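Shorts on hangers, continued from the rack notes

Picking up where the last page stopped, which was me complaining about waistbands. I've had coffee and I'm going to complain about them some more, but first the rack itself, so whoever sets it up next doesn't have to dig back through three pages of my handwriting.

The little rack is staying. I know there was a vote for the wall rail, and the wall rail is sturdier, but you can't fold or lay anything out under it, and for this we want table space right in front of the hanging clothes. Chrome rod across the top, poles at the ends, white foot on the left. Hangers are the plastic ones in the pastel colors and I like them more than I expected to! When you say "the pink one's slipping" everybody knows which one you mean.

The yellow tray goes at the left front corner. Please leave it there even when it has nothing in it. I keep finding it on the windowsill with somebody's pens in it.
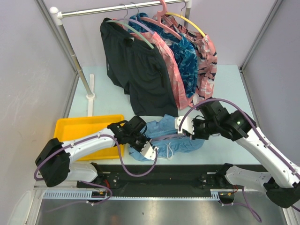

Plundstead, July, after lunch

Clothes for this round: the black shorts, the pink one with the swirls, the blue leafy print, and the pink and navy print at the back. Then the light blue shorts with the drawstring, which are the ones I care about today. Everything else is company for them, so the rack looks like a rack that belongs to a household and we don't get used to working with a bare rod.

The black shorts are long on this rack. They come right down to the tabletop, and that has been bugging me all week. If the hem is touching the table then some of the weight is off the hanger, and you can't really say whether the hanger is holding them well. I pulled the spec sheet for the taller poles (Lurkton catalog, page 80, part 553) and the height would be fine, but the feet are wider and they'd eat the space where the tray goes. So no decision. I've penciled it on the wish list.

Prints are easier than plain cloth, by the way. With the leafy one I can see a twist from across the room, because the pattern goes off at an angle. Plain light blue gives you nothing. You get a soft lump and you have to find the waistband with your fingers, and half the time what you thought was the waistband is a leg hem folded over on itself. I tried turning the overhead light down and leaving just the side lamp on (the Brilum one, set to 500) and the folds showed up a good deal better. At 1000 it all washed out again. Leave it on 500, please, and if you bump it, put it back.

Now, the drawstring. I had three opinions about the drawstring this week and I've settled on the boring one: leave it in, leave it hanging out. I did pull it out of another pair at home to see what happened, and of course the waist sat flatter, and then it took me most of an evening with a safety pin to get it back through. Never again. Tucking it inside is no good either, it makes a ridge and the hanger rides up on it. So it dangles, and we watch where it goes.

Starting positions, to keep us all on the same page. I'm writing these as steps because the last time I wrote them as a paragraph I couldn't follow it myself.

Step 1. Shorts go down in front of the rack, crumpled. Drop them from elbow height and don't tidy. If they land looking folded, pick them up and drop them again.

Step 2. Look for the cord end before anything else. Wherever the cord comes out is the front of the waist, and once you know that, the rest of the lump starts to make sense.

Step 3. Bring the waistband up toward the rack side and let the legs go wherever they want. I used to smooth the legs too. It doesn't help and it takes forever.
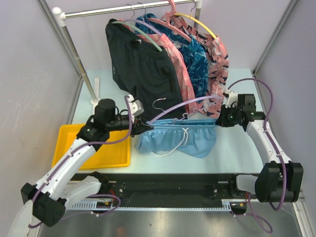 Step 4. Pale gray hanger across the waistband, hook up, arms running the same way as the elastic. Check that the cord isn't trapped underneath. It likes to loop out and lie over the fabric, and that's fine, leave it.

Step 5. Waist over one arm of the hanger first, then the other. With elastic you have to stretch the second side a bit to get it on, and that stretch is where it goes wrong for me: the first side pops off while I'm busy feeling pleased about the second. Pinch the first side and keep pinching.

Step 6. Up onto the rod, next to the black shorts. Slide it, don't lift it over the others, or the hooks tangle.

Step 7. Write down how it hung. Level, tilted, or on the floor (yes, that's a category).

A few leftovers I want on paper before I forget.

The zippered pocket on the black shorts: keep the zipper closed. Open, the tab catches on things, and I've already got one snagged thread to show for it.

I wondered about clip hangers for the elastic waists, and we do have a bag of the Vidmar ones in the second drawer. They grip very well. They also leave two dents in the elastic, and it would turn this into a page about clips, so I put the bag back. Maybe in the fall, when we get to skirts.

Order on the rod has been green, lavender, pink, yellow going back, and I'd like to keep it that way. The gray one joins at the end. If you swap any of them, note it at the top of your page in pen.

The pink and navy one spreads out at the hem more than its neighbors do and takes up more room than you'd think. Give it the far right end.

Still to do: wash the light blue pair (with the blue leafy one, cold), find out who has the lint roller, measure the gap between the left pole and the tray, and try all of it again with the gray sweatpants, whose elastic has pretty much given up.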